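Search the boards
Advanced search

Desk creep, or where does all the paper go?

hobnailboot
I've been working from the back bedroom in Illstead since October and the desk has now shrunk to the size of a dinner plate. It started at a decent width. Then came the in-tray, then the second in-tray for things that had been in the first in-tray too long, then the post, then the seed catalogues. I write on a patch between the keyboard and a stapler I don't remember buying. What do people do? I'm not after a philosophy, I've been given three books already.

marrowfat
Shelf rack at the back of the desk. Mesh, two or three levels, as far away as your arm will go. Far enough that putting something on it is a small decision.

tinlidded
Disagree with marrowfat, as is traditional. A rack on a desk is a pile with ambitions. You don't have less stuff, you have the same stuff higher up. Get it off the desk altogether. I had a Hirach drawer unit that went underneath and it did me 2 years until the runners went.

hobnailboot
What happened when the runners went?

tinlidded
It became a pile.

Mutua Nyaga
I'm with the rack side, with one condition: a basket on the bottom level, in a colour you can't ignore. Small things go in the basket. Paper goes nowhere near it. The minute one envelope gets in there, its family follows. White desk, black mesh, yellow basket is the arrangement I'd recommend to anyone.
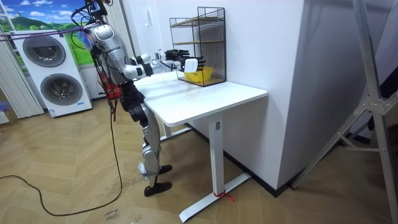
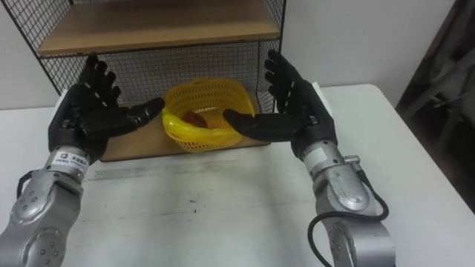 Both: rack at the far side, yellow basket on the bottom level.

marrowfat
Thank you, Mutua. See, tinlidded? Bottom level, so you don't have to stand up for a paper clip.

tinlidded
I see a basket that will be full of dead batteries by Christmas. Nice floor in the first one, mind.

Mutua Nyaga
You empty it at the end of the month. It takes as long as a kettle.

tinlidded
If I were a person who emptied things at the end of the month I would not be in this thread.

quillandash
Can I put in a word for mesh over solid? I had a solid one from the shop on Nurkberg Road and it was lovely, and I lost a council tax bill behind it for most of a winter. With mesh you can at least see the thing reproaching you. Downside is dust, and pens going through the gaps nib first. I lined mine with cork tile. My husband says it looks like a pub.

hobnailboot
I've now measured. The desk is fine. I am the problem. I took 37 pens off it and two of them wrote.

marrowfat
Keep the two.

Adhiambo Mwakalinga
Late voice for the losing side. I did the rack, I did the basket, I did labels. What shifted it for me was scanning. I went through every bit of paper in the house over a fortnight, 796 sheets, and put most of it out for recycling. I used the Makokha folder system, where everything gets a year and one word. I have needed to look something up exactly once and I'd filed it under "misc", but the desk is clear.

tinlidded
So now you've got a pile in the computer.

Adhiambo Mwakalinga
Yes, but I can't put a mug on it.

quillandash
What did you do about birth certificates and so on? I'd not trust those to one word and a year.

Adhiambo Mwakalinga
Kept them, in a box file on top of the wardrobe. Passports too. And the boiler manual, which I've grown fond of.

hobnailboot
Right. I've ordered a mesh rack and I've got a yellow basket that used to hold clothes pegs. The pegs are currently on the desk.

Comments

Jan P.
Found this while looking for replacement drawer runners. No help at all but I've cleared half my table.

gullsnest
Rack at the back only works if the desk is against a wall. Mine isn't and I've been picking things up off the carpet all summer.

Old Thripp, September 10, 2019
Did the pegs ever find a home?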